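首页 > 活动回顾 > 讲稿与备注

一月 ｜ 文：Vusenus 编辑部

《大颗粒积木的归宿》讲者备注（未删节，含讲者写给自己的话）

【开场，先别急着翻页】

等大家坐下来。后排总有人以为今天讲的是家居美学，给他们一点时间失望。

开场问一句：家里有大颗粒积木的请举手。再问：今天早上踩到过的，手别放下。这里一般会有笑声，没有也继续讲，别补笑话。上次在Skesedberg补了一个，更冷。

交代一下来历。我在社区玩具图书馆管积木，馆里登记在册的大颗粒有200块，上次盘点找到的数字我写在纸上，纸也找不到了。所以今天不讲数据，讲收拾。

【第一部分：为什么按颜色分是个陷阱】

几乎每个新手家长都从按颜色分开始。红的一盒，黄的一盒，拍照很好看，发出去有人点赞。然后孩子要一块长条，把四个盒子全倒了。

颜色分类最难的不是红和蓝，是绿。大颗粒的绿有浅有深，浅的像青柠，深的像草坪。两套混在一起以后，家里会出现一场关于“这算不算同一种绿”的讨论，参与者两人，其中一位三岁，而且他赢。

（停一下，喝水。）

我的建议是按形状分，而且只分三类：方的，长的，怪的。

方的就是四个凸点那种，二乘二，用量最大，盒子也要最大。长的从二乘三起算，二乘四也在里面，不必再往下细分，再分就是给自己找工作。怪的，指弧顶的、斜面的，还有一切你拿在手里要愣一下的。怪的一定要单独放，孩子找的永远是它。

这里有人会问：轮子底盘算什么？算怪的。小人呢？也是怪的。问到第三个就说茶歇再聊。

【第二部分：朝上还是朝下】

这一段我讲得比较认真，大家可以笑，我不笑。

积木倒在桌上，总有一部分底朝天。底朝天的好处是看得出大小：二乘二的底下，中间一个大圆管；二乘四的底下，三个圆管排成一行。大人认这个比数凸点快。孩子不认，孩子看到底朝天的会说“坏了”，然后去拿另一块。

所以收的时候随便它怎么躺，摆出来给孩子玩之前，用手掌扒拉一遍，翻几块过来就行，不用全翻。我见过全翻完还排队的家长，那一桌积木孩子碰都没敢碰。

擦洗也在这一段讲。圆管里面藏东西，主要是饼干，少数情况是橡皮泥。饼干用旧牙刷，橡皮泥先晾干再挑。不要用牙签，会断在里面，我有一块长条至今带着半根，已经当成特殊零件登记了。

水温不要太烫。沥水时凸点朝上放，让管子里的水流下去。Gondska那款浅口沥水篮我用着顺手，他们没给我钱，我问过。

【第三部分：桌子】

大家花很多时间挑盒子，不太挑桌子。我主张收积木在浅色桌面上收，白的最好，深绿浅绿都跑不掉。地毯上收是另一门运动，我膝盖不行，今天不展开。

桌子不要大。大桌子会让人产生“先摊着吧”的想法。一次倒一小堆，十块上下，分完再倒。我在Kamath那次工作坊带大家试过一次全倒，37分钟以后还有人在找盒盖。改成小堆以后气氛好多了，也可能是因为点心来了。

（如果时间不够，从这里直接跳到最后。）

【第四部分：让孩子参与，或者假装】

书上说让孩子参与收拾能培养责任感。我的观察是，两岁的孩子参与收拾，收进去三块，拿出来五块，净值为负。但还是要让他参与，不然他在旁边做的事更贵。

可行的办法：给他一个任务，只收怪的。数量少，认得出，收完有成就感。大人收方的和长的，动作要快，不要讲道理。

歌可以唱，一首就够。唱到第二遍积木还没收完，说明倒多了，回去看第三部分。

大一点的孩子，四岁往上，可以让他搭着收：把同样大小的摞成一根，整根放进盒子。省地方，下次拿出来还得拆，拆不开的时候他会来找你。两块薄的咬在一起尤其难拆，沿着边轻轻掰，别用牙。这句话是对大人说的。

【结尾】

讲义印了77份，发完为止，后面的请两人看一份。分类标签在最后一页，自己剪，盒子自备。

提问留30分钟，大概率用不完。有人会问要不要买新的收纳柜，回答：先用鞋盒一个月，鞋盒撑住了再说。有人会问积木丢了怎么办，回答：看沙发缝，再看洗衣机，再看隔壁邻居家。

最后请前排帮忙把桌上这些分一分，方的长的怪的，各归各盒。分完的可以先走，分错的也可以。

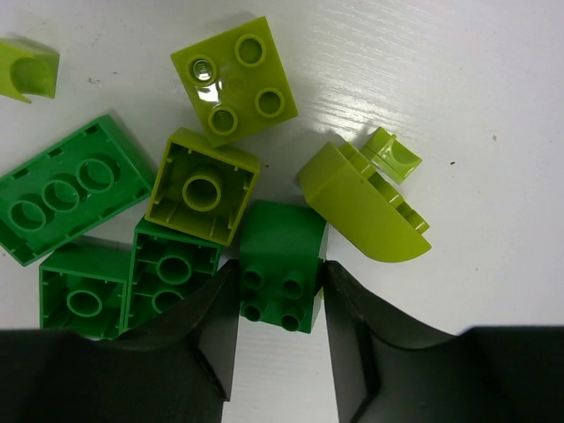 散场后记得把盒盖数清楚带走。投影仪的线是借的，放回门口那个抽屉。下回如果再讲这个题目，第二部分删短一点，橡皮泥那段留着，大家爱听。还有，开场那个举手的问题，换成“昨天晚上”可能更准，早上来听讲的人多半还没完全醒，踩没踩到自己也说不清。

联系我们 ｜ © Vusenus 保留所有权利 ｜ 返回顶部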